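Search this site
Enter keywords
Go

Filed under: Opinion / Renting & Letting / Agents and Fees

The fee that wouldn't leave

I have rented out property in Flukville for long enough to remember when the letting agent's window had index cards in it. The cards were typed, they curled in the sun, and each one told you the rent and the number of bedrooms and whether a cat would be tolerated. What they did not tell you was that the rent was only the first number you would be meeting.

I bring this up because the city has spent the winter arguing over whether to cap what agents may charge a person for the privilege of asking to live somewhere. The trade has told us that a cap would be the end of the private rental as we know it. I have known the private rental for a good many years and I would like to hear more about this ending.

Let me lay out my interests first. I own three small buildings, seven units in all, and I have paid an agent to look after them for most of that time. For years it was Hunley, and then Hunley was bought by Orkano, and the same man sat at the same desk with a different mug. I am a landlord. I like being paid. If you are expecting a conversion story in which I hand the keys to the tenants and take up pottery, you should turn to another page.

What set me off was a tenant of mine, Qiuyue Liang, who moved out in September to be nearer her work and had the courtesy to tell me what it had cost her to move in. I had never asked. I knew the rent and I knew the deposit, and I assumed, in the comfortable way of people who receive checks, that those were the costs. She sent me the list. There was an application fee. There was a reference fee, for the reading of the references, and a separate administration fee, for having read them. There was an inventory fee, and a key fee, and something called a tenancy setup charge, which came to $300 all by itself and which I still can't connect to any act performed by a human being.

Added up, and leaving out the deposit, she had paid $500 before she had so much as boiled an egg in the place.

I went to see the man with the mug. He is a pleasant man and I won't name him. I asked him what the setup charge was for, and he said it covered the costs of setting up the tenancy. I asked him what those were. He said they were bundled.
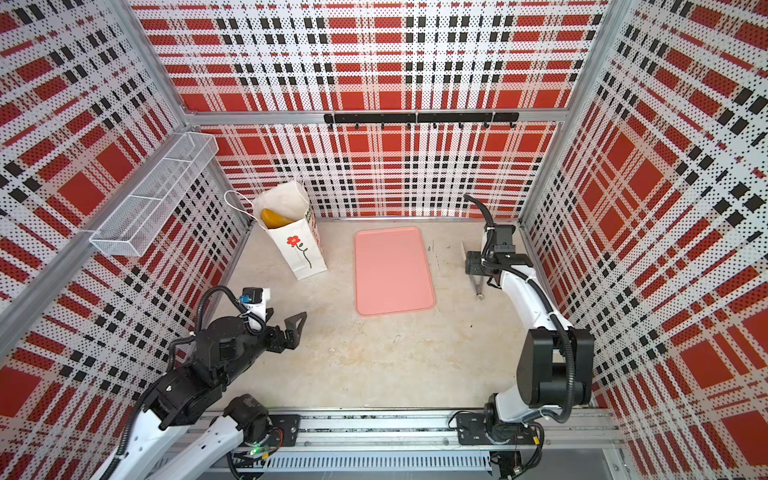

Then I asked him the question I should have asked ten years earlier, which was what I had been paying him for. My management contract has a line for finding tenants. It has a line for checking them. It has a line, God help me, for keys. So I had paid for the keys and Qiuyue had paid for the keys, and I have held those keys, and there is a set of two on a ring from the hardware store.

He explained that the landlord's fee and the tenant's fee covered different aspects of the same service. I have been turning that sentence over ever since. A restaurant could do very well with it. The diner pays for the soup, and then the soup pays for the diner.

The case against the cap goes like this, and I want to be fair to it, having heard it from people I have to go on doing business with. Agents have costs. If they can't recover the costs from tenants, they will recover them from landlords. Landlords will put up the rent. The tenant will end up paying anyway, only now it will be every month, and she will look back fondly on the setup charge as one looks back on a first sweetheart.

There is something in this. Some of the cost will move, and I would be lying if I said none of it would turn up in the rent. But consider how it moves. When the agent wants to charge me for a thing, he has to charge me to my face, and I can call Cheng across the street and ask what they charge for the same thing. I have done this. It took one phone call and it knocked a noticeable piece off my bill. A tenant can't do it. She doesn't choose the agent, I do. She chooses the apartment, and the agent comes attached to it like a burr to a sock. If she doesn't care for the key fee she is free to go and live in some other apartment, with some other key fee.

That is why the fees grew the way they did. Nobody sat in a dark room and planned it. You had one party doing the choosing and another party doing the paying, and anyone who has ever split a dinner bill with a large group knows what happens to the wine order.

Guoqing Tang, who owns more buildings than I do and is much better at it, disagrees with me strongly and has said so in my kitchen. His view is that the fees keep out the time-wasters. A person who has paid to apply is a person who means it. I put it to him that a person who has paid to apply to four places and been turned down for three of them may mean it very much and simply be out of money. He said that was the market. Guoqing says a lot of things are the market. He said it about my coffee.

I do take his point about the empty weeks. A landlord's fear is the gap between one tenant and the next, and agents know this and play it like a fiddle. Cap the fees, they say, and we will have to cut staff, and your unit will sit there. Well, my last vacancy sat there for some time under the present arrangement, with every fee intact and fully bundled. The listing had the wrong number of bathrooms. I found that out myself, from my own couch.

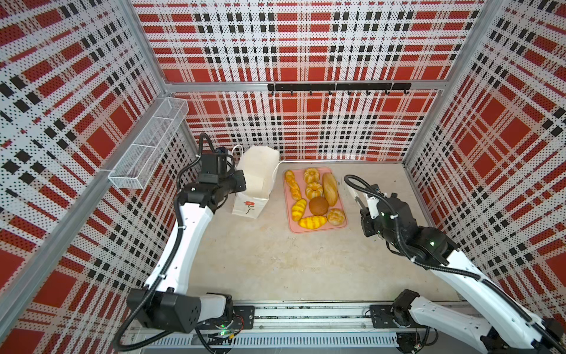
There was a hearing on the proposal, and I went, which I recommend to anyone who has trouble sleeping. Pin-yu Yeh spoke for a group of renters and was brief and clear. She asked only that any fee be tied to a cost the agent could show on paper. The gentleman from the trade then spoke at length about the complexity of the modern tenancy. I have signed a good number of modern tenancies. They are longer than the old ones, I will grant him that, mostly in the part about fees.

Ryszard Wieczorek, who ran a small agency here before he retired, got up after that and said something I hadn't expected from an old hand. He said that in his day he charged the landlord and nobody else, and that he made a living, and that he stopped making one when the shop next door began offering landlords a cheap headline rate and quietly making up the difference on tenants. He couldn't match the rate without doing the same. He held out a while and then he did the same. He didn't seem proud of it, and he sat down without waiting to be thanked.

I thought that was the most useful thing anyone said all evening, and it got the least attention. We landlords like to think we drove a hard bargain on our management rates. We did no such thing. We were given a discount and the tenant was sent the balance. I have been a beneficiary of this for years without once lifting a finger, and I can report that it is a very pleasant way to be in the wrong.

So I am for the cap. I would go a little further than the draft does, because the draft still leaves room for a "reasonable charge for variation of terms," and I have met the people who will be deciding what is reasonable. Leave a door that size open and the setup charge will be back through it by spring in a hat and a false beard. I'd also like the full list of charges, the landlord's and the tenant's, printed side by side and sent to both of us. I suspect half of them would die of embarrassment on the page.

Will it cost me? Probably. Orkano has already sent out a letter, dated January 2018 and signed by a regional somebody, warning of "adjustments to the landlord tariff in light of regulatory headwinds." The proposal hasn't even been voted on. If they were half as quick with a leaking faucet I would have no complaints at all.

I have an appointment at Cheng to talk about moving the lot. Zihan Zeng, who would be handling my units there, sent me their terms ahead of time, on one page, and I read the page twice looking for the catch. I found a charge for keys. I rang to ask about it, and was told it was the price of cutting the keys, and that if I had my own cut they would take it off.

I've had them cut.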